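Groltent Cotton Dish Yarn, 100 g ball

I've been making dishcloths with this yarn since my second kid was in diapers, so I was pretty happy when Kivow said yes to stocking it in my little shop. It's a plain, soft cotton that drinks up spills and gets nicer every time you wash it. You get 95 yards to a ball, enough for one generous cloth with a hanging loop (or two small ones if you skip the border).

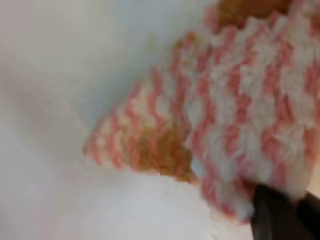 I use a 4.5 mm hook and go a bit loose, especially on the first row. If you're a tight crocheter like my friend Reece Cropper, go up a size or you'll end up with a coaster! Knitters can grab whatever needles they like for worsted. The Fitzsimmons bamboo ones are my favorites because they don't clack.

Washing is easy. Warm water, regular detergent, tumble dry on low. Skip the fabric softener, it leaves a coating and then the cloth just pushes water around.

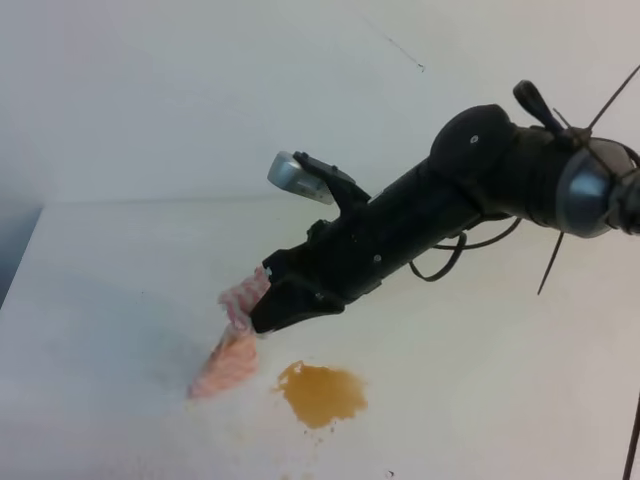
Colors come in 11 shades, and I try to keep them all on the shelf, but the stripy ones sell out fast in June when everybody starts on teacher gifts. Dye lots do change, so if you're planning a big set, buy it all in one go and put a note in your order. I'll match them up for you.
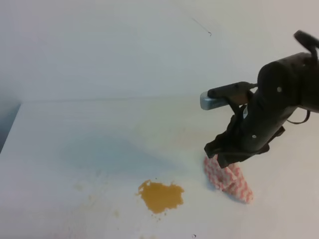
White tabletop, white wall.

Thierry Boyer wrote the free pattern that comes with every order. It's a simple corner-to-corner cloth, great for beginners, and there are 2 border options at the end. I like the scalloped one (more fiddly, so pretty).

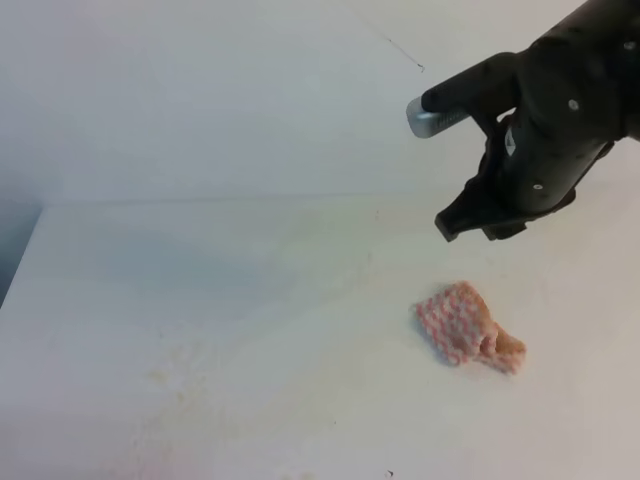
Can I use this yarn for potholders?
Sure, but hold two strands together and make it double thick. One layer of cotton is too thin for a hot pan.

Orders in by noon go out the same day, in a paper mailer.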